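# Anyone running the Idum wrist camera kit? Worth it or not

**benchgoblin**

We have two Jerner arms doing kitting (small bags of hardware into trays, thrilling stuff) and I'm being asked whether to put the Idum wrist camera kit on them. The sales page promises "vision in an afternoon." I've been in this line of work long enough to wonder which afternoon.

What I'd like to know from people who own one:

- How long did setup really take?
- Does the bracket hold its position after a month of the arm swinging around?
- Is the software usable, or is it another browser page that forgets your settings?

Budget is approved if I ask nicely. I would prefer not to ask nicely for something that ends up in the drawer with the last two.

---

**tinwhisker**

Had ours since October. Setup was 11 hours spread over three days, and four of those were the cable. It's stiff, it's a hair too short for a full wrist turn, and the clips they give you are the kind that come with desk lamps. Buy your own clips.

Once it's in, I like it. Picks off a flat tray are boring now, and boring is what I was paying for. The bracket hasn't moved. I put a paint mark across the joint to check and the mark still lines up.

Software: yes, browser page. Yes, it forgets your settings. It forgets the exposure setting only, which is somehow worse than forgetting all of them.

---

**mrs_torque**

I'll be the grouch. We sent ours back.

My problem was the mount position. It sits so close to the fingers that by the time the gripper is anywhere useful, the lens is too near the part to focus on it. So you take your picture from higher up, then go down blind and trust the math. You can do that with a fixed overhead camera that costs less and never gets dragged through a bin.

The return went fine, for the record. They paid the shipping and asked me to fill out a survey, which I did at some length.

---

**tinwhisker**

> You can do that with a fixed overhead camera that costs less

You can if your trays stay put. Mine come in on a cart pushed by people who have opinions about where the cart goes. The wrist camera looks, finds the tray corner, and gets on with it. An overhead would need the arm to get out of its own way every cycle.

Agree on the close focus. Anything nearer than a hand's width is soup.

---

**mrs_torque**

A cart stop is two bolts and a piece of angle iron. I will die on this hill, and it's a very cheap hill.

---

**slowjog**

We looked at the Ultix version before buying the Idum. Ultix has better optics and a real locking connector, and a manual that appears to have been written for a different product. Ours took 27 emails to get talking to the controller. The demo unit went back and we bought two Idums, which were running the same week.

So I'd say the Idum is the better buy for someone who has other things to do. If you love cables and correspondence, get the Ultix.

---

**benchgoblin**

This is useful, thanks. Follow-up: how bad is the exposure thing? Our cell has a skylight over it, because the building used to be something nicer.

---

**slowjog**

Bad enough that you'll want a hood or a ring light. With auto exposure on, ours hunted every time a cloud went over. Lock it manually, write the number on a piece of tape, stick the tape to the controller. Every Monday-type morning after a power cycle, type the number back in. That's the workflow. I've had worse.

---

**halfduplex**

I do installs for a living, mostly for small shops, and I've put in six of these, so weigh this accordingly.

The kit is fine. The afternoon is a lie, plan on two days. The things that trip people up:

1. Calibration has to be done with the gripper you'll be using, fingers on. People do it bare and then wonder why everything is off by a finger.
2. The part teaching screen wants good contrast. Shiny parts on a gray tray will make you sad. Put down a dark mat.
3. The "confidence" slider does nothing below the halfway point. I asked support and they said it was "reserved." For whom, they didn't say.
4. Add a check in your program for a frame with no detail in it, and make the arm stop when it gets one. The stock program will happily hunt for a tray corner in a blank wall.

Mrs_torque is right about the overhead for a single fixed station. I've talked customers out of the Idum for exactly that. For moving trays I'd buy it again.

---

**mrs_torque**

I'd like it noted that I was right about something.

---

**halfduplex**

Noted. You're still wrong about the mount. There's a longer bracket now from a little outfit called Głowacki that backs the lens off enough to keep the part in focus most of the way down. Costs you some clearance at the wrist, so check your reach into deep bins first.

---

**mrs_torque**

So the fix for the camera kit is to buy a different part of the camera kit from someone else. I see. Do they also sell the afternoon?

---

**tinwhisker**

Is the Głowacki bracket metal? The stock one is plastic and has been fine, but it makes a noise when I tap it that I don't care for.

---

**halfduplex**

Aluminum. Stop tapping it.

---

**benchgoblin**

OK. I think I'm going to order one kit with the long bracket, put it on the left arm only, and leave the right arm on fixed positions with a cart stop so mrs_torque gets her angle iron. Whichever one I swear at less by the end of the trial gets the second purchase order.

Halfduplex, on your point four: how are you testing for a frame with nothing in it? Just the spread of the gray values, or something smarter?

---

**halfduplex**

Just the spread. Take the standard deviation over the whole frame, and if it comes in under your threshold, stop and raise a fault. I tried counting edges first, but compression blocks can count as edges if you set it sensitive enough, so I went back to the dumb way. One speck of dust won't move the number much either. Start with a threshold of roughly 6 on an eight-bit scale and tune it against your own tray. I also make it take a second frame before it faults, or you'll be walking over to reset it all Sunday.
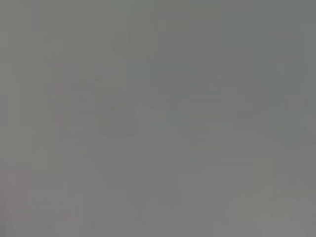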